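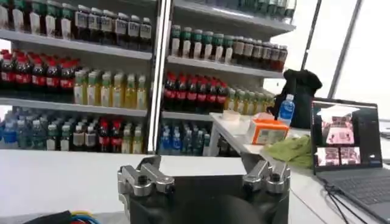 Spare fingers and budget for a second gripper

Posted by Dalia Siliņa

Good morning to all. We plan to buy a second arm for picking bottled drinks from shelves, and I must send the budget on Friday. The gripper from Erkora has two metal fingers and costs 800 euros. Zornus offers a similar one for 600, but without spare fingers. Is it wise to take the cheaper one? Our bottles are of many shapes, and I am afraid to forget some small cost.

Mirsad Đorđević

Take the cheaper one. We did and we are content.

Léonie Chevalier

I would first ask Zornus for the price of one pair of fingers. We paid 125 euros a pair, and delivery was 50 more — every time, even for one screw. Please ask also if the mounting plate is included. In our case it was not, and we waited until September for it.

For bottles, soft pads on the fingers help much with the smooth ones. They wear out, so put them in the yearly costs and not in the purchase.

Damián Medina

Same question here, but for cans. Did you ask Pimberg too? They lent us a gripper for two weeks before we ordered.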